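What the shadow did to our insertion runs

A few of you asked at the last show-and-tell why the Conix demo got pulled with an hour to go, so I said I'd write it up for the newsletter. Grab a coffee, it's a slightly embarrassing one (for me, mostly).

Quick catch-up if you don't follow our corner of the building. We've been training an arm in simulation to pick up a little red cylinder and work with it in and around a square fixture, all viewed from a camera down by the gripper. Simulation is great because you can run it all night and no one has to sweep up broken parts. We did 1,728 episodes over one long stretch in January and the numbers looked lovely. I may have bragged about them at lunch.

Then Marietjie Naidoo over in Cloltilville loaded the same policy onto her side, moved the virtual lamp a bit, and ran 73 episodes as a sanity check. The fingers closed in the wrong place in nearly 8 out of every ten of them! Sometimes they pinched air. Sometimes they came down hard on the rim, and the force limit we thought would stop the arm didn't trip at all, which was a second bug and a nastier one.
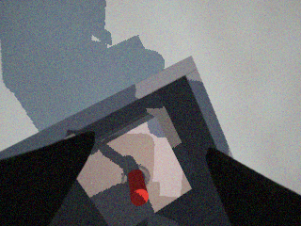 My first guess was camera calibration, so I lost a whole afternoon to that. Nope, calibration was fine. Marietjie was the one who started blanking out bits of the view to see what the policy cared about, and it barely cared about the cylinder. It had been steering by the shadows the arm throws across the fixture. With the lamp parked in one spot for all of training, those shadows were a perfectly good guide to where everything was. Move the lamp and the guide points somewhere else.

The force limit thing was duller. The Aidoo controller settings had been copied over from an older project, and the limit was being read in the wrong units, so it sat far above anything the simulated arm could reach. If we'd gone straight to the real cell at Storkia with that, we'd have bent a finger at best. I don't love thinking about the worst version.

So we've changed two things. The lamp now moves every episode, along with its brightness and how many lights there are. And there's a test that shoves the arm into a solid block before any run starts, and if the arm doesn't stop, the run doesn't start either. Retraining is going slower than before and the success rate is uglier, but I believe it more. Marietjie has 7 lamp positions she's keeping secret from me for the next check, and she won't budge, I've asked.

If you've copied our Aidoo settings for your own project, please go look at the force limit today. Ping me and I'll send you the fixed ones.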